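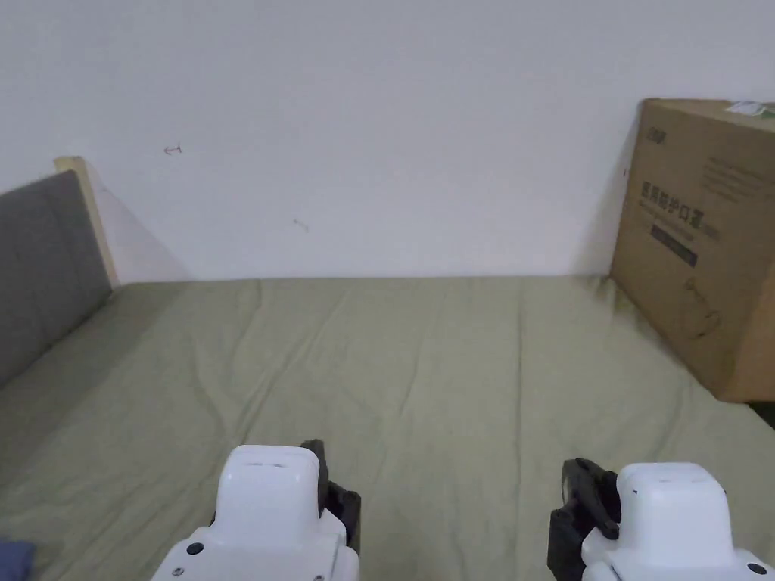
Athanasiadis, writing under my March column, says I am too hard on the hand-held units, and that any gripper a person can carry around a bedroom will beat one bolted to a bench. Maybe so. I still want to know what we are comparing.

The pitch for hand-held grippers is simple. You skip the arm, a person does the chore with a jaw in each hand, and a controller learns from it later. Likport says 700 demonstrations will do for a garment. Cernanent says 30, with better cameras. Those two numbers can't both describe the same job, and neither company has told us how wrinkled the shirt was.

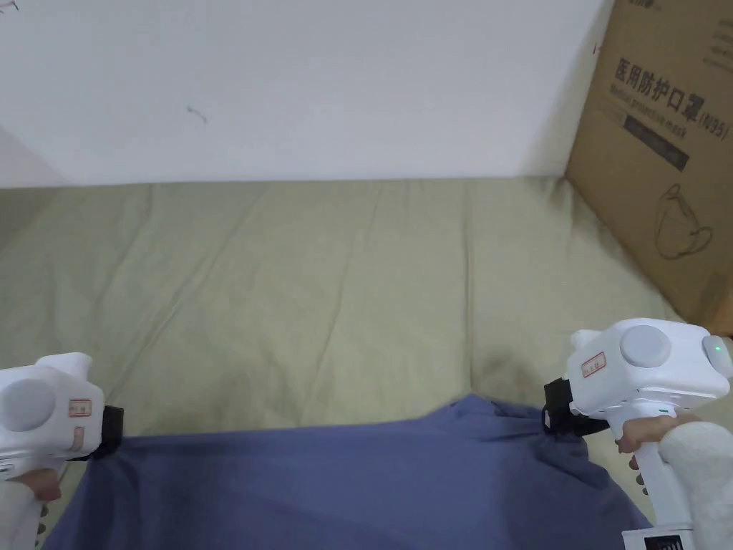 Both grippers at the cloth, one hand on each handle.

My trouble is with the hands. A human wrist corrects for a bad jaw without asking permission. Give me a clumsy gripper and 20 minutes and I will get decent at it, and the data will make the gripper look good. Bolt that same gripper to an arm and the wrist is gone. When Fumitz published its jaw comparison, every score came from people holding the things. I'd call that a test of people.

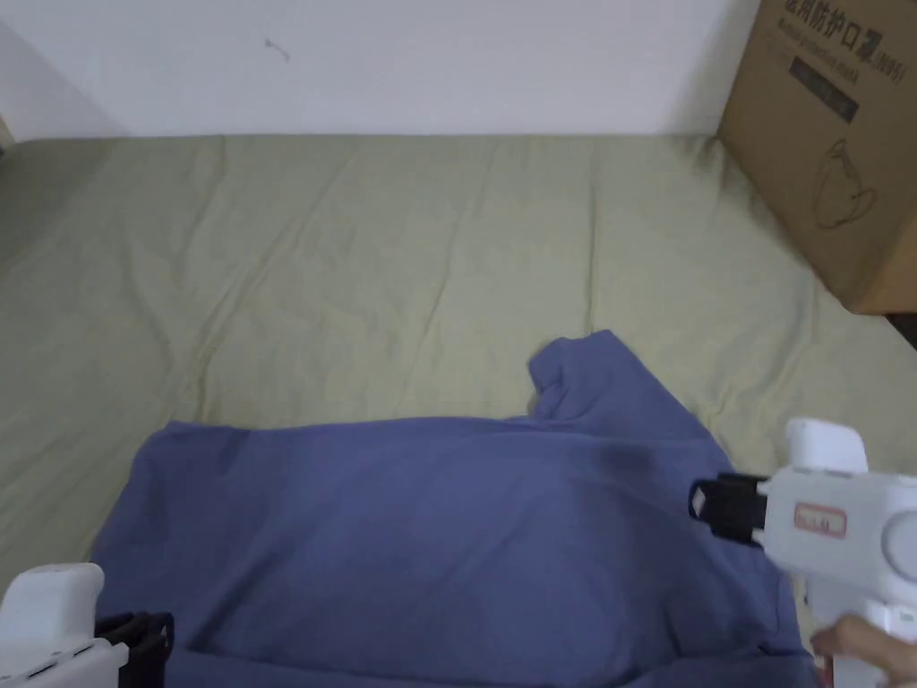
Bunched fabric, with the right-hand jaw close to it.

Cloth makes it worse, as it never lies the same way twice. A fair trial would put each jaw on the same arm with the same controller, and publish the failures too. It would be slow and dull and it might cost a vendor a sale. Until I see one, I'm not buying either number.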